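Dumia Community Help > Reading Practice > Decks and Numbering

Justice and Strength swapped between two decks – which number do I use?

Posted by hemwood_reader, 2018-05-03

I have read with one deck since March and recently bought a second, the Hemwood. In my first deck Strength is 8 and Justice is 11. In the Hemwood deck Justice is 8 and Strength is 11. The booklet does not mention the difference. It lists the cards in order and gives two lines of meaning for each.

This matters to me for two reasons. I calculate a birth card by adding the digits of the date and reducing, so a total of 8 now gives a different card depending on which deck is on the table. I also keep a log of every draw, currently 1563 entries, and I record majors by number only. If I mix decks the log becomes useless.

Is one of the numberings a printing error? If not, is there a standard rule for which one to apply when the decks disagree?
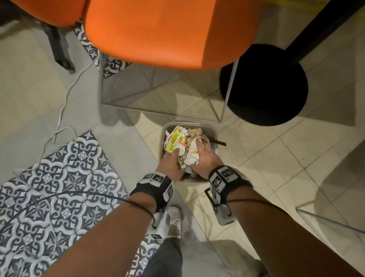
I should add that I read upright cards only and do not use astrological correspondences at the moment, although I may later.

Dindside

Neither is an error. The older French pattern, usually called the Marseille, has Justice at 8 and Strength at 11. Many later English decks exchanged the two so that the sequence of majors would match a sequence of zodiac signs. Under that system Strength is assigned to Leo and Justice to Libra, and Leo comes before Libra, so Strength had to come first. Decks drawn in the older style generally keep the older order. The Hemwood is evidently one of those.

For practice, the following works:

1. Read the image and title first. The meaning of Strength does not change because the numeral does. If the card on the table is Strength, read Strength.

2. For birth cards, pick one numbering and apply it to every deck you own. Most published birth card tables assume Strength at 8. Check the table you learned from before you decide.

3. In the log, stop using bare numbers for these two cards. Write STR and JUS. Your existing entries all come from one deck, so a single find-and-replace will convert them without loss.

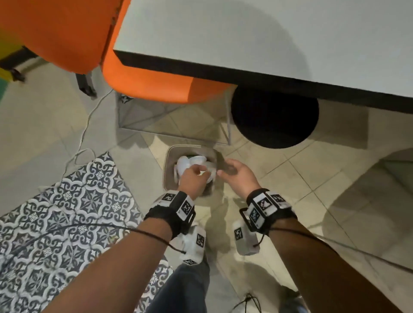
Photo: Esposito

4. If you take up astrological correspondences later, attach them to the title and ignore the numeral. Leo stays with Strength in either deck.

The one case where the numeral does carry weight is a spread that uses arithmetic, such as adding all the cards to obtain a summary card. There the total will differ by 3 if only one of the two is present, and will be the same if both are. Use the numbers printed on the deck you are reading with, and note the deck name beside the result.

Also check 13 and 17 while you have the booklet out. Death and the Star hold those positions in both orders, so if they are somewhere else in yours the deck follows a private scheme and none of the above applies.

esposito_cards

I just go with whatever is printed. Never had a problem with it. Justice at 8 feels more balanced to me anyway, 8 being an even number.

Dumia

Agree with the first reply, with one correction on the log. Find-and-replace on a bare 8 will also hit the Eight of Cups, the Eight of Swords and so on if the minors are in the same column, and it will hit the 8 in 18. Filter to majors and match the whole cell – otherwise you will have the Moon recorded as 1STR. Make a copy of the file before you start.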